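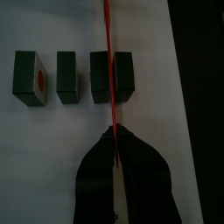
*Dark green on white, with one red circle.*

## Contrast at home: what we learned in our own kitchens

by Kátia Cordeiro

In the April issue I asked the readers of the Korkero newsletter to write to me about color at home. I wanted to know which small changes help when the eyes become weaker. I received 66 letters and messages, more than I had hoped, and I read all of them twice. Some were only one line. One was four pages about a bathroom.

First, a word about what I mean by contrast. Many people think that a strong color is enough. They buy a strong blue cup, they put it on a strong green tablecloth, and then they cannot find the cup. The two colors are different but they are equally dark, and for a weak eye they become one thing. The difference between light and dark does most of the work. A simple way to check is to close your eyes almost completely and look at the table through your eyelashes. What disappears then will also disappear in the evening.

Most of the letters were about the kitchen, so I begin there. The change that was mentioned most often is to have two cutting boards, one light and one dark. Onion, chicken and potato go on the dark one. Carrots, beets and herbs go on the light one. A reader from the north side of Wusent has her boards hanging on two hooks beside the sink and takes them down without thinking. She had an accident with a knife some years ago, with a white onion on a white board, and since the second board came into the house she has had no other.

Coffee in a white cup, milk in a dark cup. It sounds like a rule for children, but three readers wrote the same sentence in almost the same words. If you pour coffee into a dark cup you cannot see where it stops, and you learn it with your fingers. 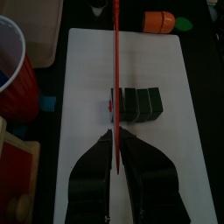
Thin things are the hardest to find again after you have put them down. Knitting needles, pens, thermometers, the small key for the radiator: each of them has only a narrow line to show you, and if this line has a color near to the color of the table, it is gone. The background helps more than the thing itself. A long red stick against a white board can be seen at once, and you can follow it all the way to its point, where it gets thinner. The same stick on a brown wooden table would cost me some minutes and some bad words. So my advice is to give the thin things one fixed place with a plain, light background. I use an old tray that I painted white, and everything that is long and narrow must go back to the tray. My husband has also learned this, after some time.

About patterns I must be a little strict. A tablecloth with flowers is beautiful and I have two of them from my mother, but they are in the closet now and I take them out for holidays. On a pattern the eye has to decide all the time what is printed and what is real. One reader tried to pick up a lemon that belonged to the cloth. She asked me to print this, so I print it.

Now the stairs. In our building there are 21 steps from the street door to the first landing, all of the same gray stone. For a long time we asked for a light strip on the edge of each step. It was finally put there, and going down is much easier. If you do this at home, please put the strip exactly on the edge and on every step. Two readers had marked only the first and the last one, and both told me that the steps in the middle became more difficult than before. Use a strip that does not shine. A shiny one reflects the lamp and you see a bright spot in place of a line.

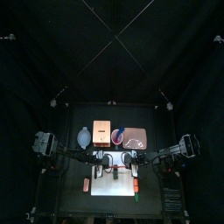 Light switches are easier. A dark frame around a white switch on a white wall costs very little, and you can also make it yourself from adhesive tape. The same is true for the door handle, the edge of the bathtub and the seat of the toilet. For the tub I was doubtful about the tape, but a reader wrote that hers has stayed in place through one whole winter of baths. She cleaned the edge with alcohol first and waited one day.

With paint, I can tell you only my own experience. I bought a small can of Dotero in dark green for the frames of the inner doors. The walls are cream. I made the first door alone and it took a whole Saturday, with drops on the floor. For the other doors my neighbor came. The result is good, and I no longer walk into the half-open door of the bedroom, which I did perhaps once a week. Please ask in the shop for a matte paint. I did not, and I regret it when the sun comes in.

A few words about lamps, although several people asked me to write a separate article. More light is good until it starts to blind you. In my kitchen I have a bulb of 800 lumens over the work surface, inside a shade, so that the light falls on my hands and I do not see the bulb itself. A bare bulb of the same strength made everything worse. Try the lamp in different places before you make holes in the wall. A reader with cataracts moved hers from the right side to the left and was suddenly able to read the mail again.
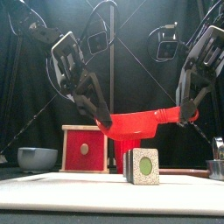
It is also possible to do too much. One couple wrote that they had marked so many things with yellow tape that the yellow did not help them any longer. They removed half of it. I think this is wise. Choose the places where you can fall, burn or cut yourself, then the things that you look for every day, and leave the rest as it is. A home should still be pleasant for the person who lives there.

For those who want to read more, the Rana reading room has a book on color in the home, 188 pages in large print. It can be borrowed for three weeks. The chapter about bathrooms is better than what I have written here, and the chapter about gardens you can skip.

I have still not answered all the letters. If you wrote to me about carpets, please have patience, as I want to put those together for the next issue. Anyone who has found a good solution for the buttons on a washing machine is asked to write to me at the Korkero office or to leave a note in my box by the entrance. Large letters, please, and a black pen.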